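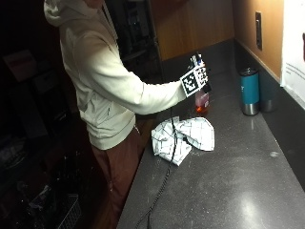 Is the new Ranisero blending pen worth the fuss?

Every June another pen comes along that will supposedly change how we colour, and this year it's the Ranisero. I have used one on 4 cards now and I'm not convinced. It softens a hard edge nicely on smooth white card, I'll give it that. On anything with a bit of tooth it drags, and two of my petals went furry.

Natalie Mapplebeck swears by hers, but she stamps on Nazari paper, and I suspect the paper is doing most of the work. My old colourless blender gave much the same result on her offcuts.

Then there's the full set of 42 - who needs that many greens? The leaflet promises 800 shades if you layer them. I got mud by the third layer.

If you're tempted, buy one pen and try it on the card you already have. Bring your results to the June crop, good or bad.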